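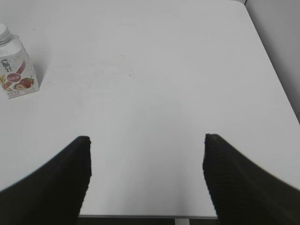
Figure 3. Work surface, Cabin C, Turkum site.

What did staff want most from the new cabins? They wanted a door that closed and a dry path to the dining hall, and they ranked both well ahead of extra floor space.

4.2 Staff housing and the decision to return

The Turkum retreat center replaced its shared bunkhouse with small cabins over two building seasons. Before the change, seasonal staff slept in one long room with a curtain between beds. The cabins each sleep two people and have a porch, a heater and a lockable storage cupboard. Bathrooms are still shared and stand at the bottom of the slope.

We sent a written survey to everyone who had worked at least one full season at Turkum or at the comparison site, Plikley, where the old bunkhouse is still in use. We received 70 completed forms. Crescencio Iglesias also held longer interviews with kitchen, grounds and program staff at both sites in May, before the summer groups arrived. Interviews were held in the evening, usually after 8 p.m., when the kitchen crew was free.

Privacy came up in nearly every interview. Staff who had lived in both kinds of housing said they slept better in the cabins, and several said they now spent their days off on site when they used to drive into town. Kitchen workers put the most weight on this. Their shift starts at 5 a.m., and in the bunkhouse their alarms woke everyone else.

The paths were a weaker point. During the first cabin season the walkways were bare soil, and rain turned the slope to mud. Staff carried shoes to the dining hall in bags. Paving stones were laid on the main route the following spring, with a gentler grade so that wheelchairs and supply carts could use it. The side path to the bathrooms was left as gravel, and complaints about it continued through the second season. One groundskeeper told us she would have traded the porch for a paved side path.

Cost was a concern for managers more than for staff. Turkum budgeted $2000 per cabin for furniture and fittings, and most of that went to beds and heaters. Desks were left out of the original order and added later, at the request of program staff who had been writing lesson plans on their beds. The Plikley managers said they would need outside funding before they could consider a similar project.

We can't say from these data that better housing by itself brings staff back. Turkum raised its seasonal pay in the same period, and Plikley did not. Return rates also depend on who is hired in a given year, and both sites hire many students who leave when they graduate. Rattana Sombatkul's coding of the open answers does show that housing was given as a reason for returning at Turkum and as a reason for leaving at Plikley. Pay was mentioned at both sites. Section 4.3 looks at the answers from staff who left before the end of their contract.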